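Open day at the Lunde mill, 30th January

The Lunde mill opens its doors once each winter, and this year we got there early enough to join the first group. The mill is on the river side of Tulell, about a mile past the feed store. Parking is in the field across the road, and the ground was frozen hard, so nobody got stuck. Admission was free. You sign in at the loading dock and they hand you a hairnet.

The tour starts at the top of the building and works its way down, the same way the grain does. The cleaning floor is loud and you can't hear much of the talk. One floor below are the roller stands, 3 of them, painted dark green and older than anyone working there. Our guide opened a hatch so we could feel the wheat after the first break, when it is still mostly flakes. The mill takes in hard red wheat from farms in the county and buys the rest through Clendeck, the grain dealer by the rail line. The building dates from a fire that took the old mill down, and the beams on the second floor came out of a barn.

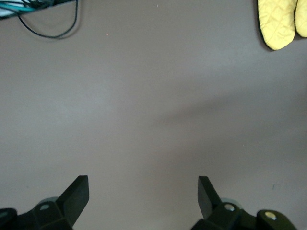 Whole-wheat flour is the main product now, and most of the questions were about how long it keeps. The answer was a couple of months in a cupboard and longer in the freezer. White flour keeps better but they make less of it every year. I was also looking at furniture, as we need a new kitchen table, and I liked the smooth matte top in gray-brown, with no grain or pattern to it. Flour dust would show on it, but it would show on anything. Ours at home is pine and has dents all over.

The stone mill is in a separate room on the ground floor. It runs only two mornings a week and does the coarse flour and the rye. They had it turning for us, slowly, with the cover on. The flour comes out slightly warm to the hand, and the smell is stronger than upstairs.
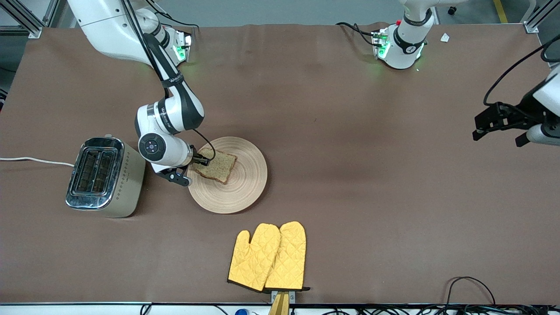 Bagging was the last stop. Small bags go out under the Presora name and the big sacks carry the mill's own stamp. The line had filled 644 small bags the day before, according to the board on the wall. Sacks are still sewn shut by hand — one person holds the neck and another runs the stitcher.

The shop was crowded by then. I bought two bags of the coarse whole wheat and one of rye, and they had run out of bran. Cash or card, both fine. The next date on the door was for a baking class in February, with a sign-up sheet that was already full.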